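July 5, 2019. Hand grippers, pads and screws

New blue pads went on both jaws this morning and I love them! The crosshatch grips so much better than the old smooth set. Radomir re-seated the jaw screws, I did the zero, and it came back at 241 three times running. 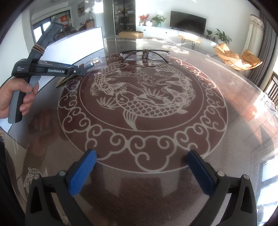 Trigger return is still a touch lazy on the second unit. Wissam wants to swap the spring; I'd clean the pivot first (cheap, quick, and it worked on the Bolard one). Spare pads: order more before August.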